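Cronin Notebook
Home Essays Shop Talk About
4 min read

Let the Slow People Teach the Robot

I spent most of April teaching a simulated arm to move its hand from one spot to another, and I've come out of it with an opinion: we're picking the wrong teachers. Everybody wants the demo from the fast person, the one who grew up on game controllers and can swing an arm around like it's nothing. I was that person at Cevwood, and my demos were kind of terrible!
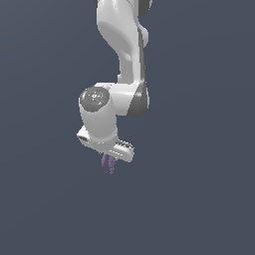
The simulated arm, white with a gray-capped joint and a bit of purple at the gripper.

I drove it by remote control, and I cut corners all over the place. I'd start turning the wrist before I'd stopped moving down, then fix it at the last second (usually with a twitch I didn't notice making). Well, the policy we trained noticed. It learned the twitch beautifully.
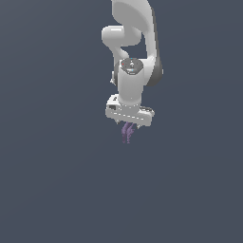 Words by Maricel Fajardo
April

Then Ciarán Ó Gríofa took a turn. He's never been quick with the controls – he moves, stops, looks, moves again – and I'll admit I was itching to grab the thing out of his hands. He recorded 70 demos in the time it took me to do a couple hundred. We ended up with 1,169 of mine and his together, and when we trained on just his, the arm behaved better. I was annoyed for a whole afternoon.

Fast hands skip the part where you decide. A person who pauses before closing the gripper is marking the spot where something matters, and I think that's worth more than another pile of slick runs.
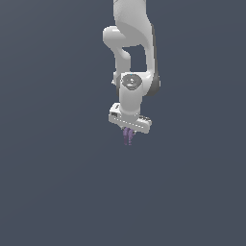 Sure, there's a cost. Slow demos are long and dull to record, and some of the pauses are just a guy scratching his nose. You can trim those. I'd still take 10 careful runs over a hundred of my show-off ones, and next time I'm handing Ciarán the controls first and going to get lunch.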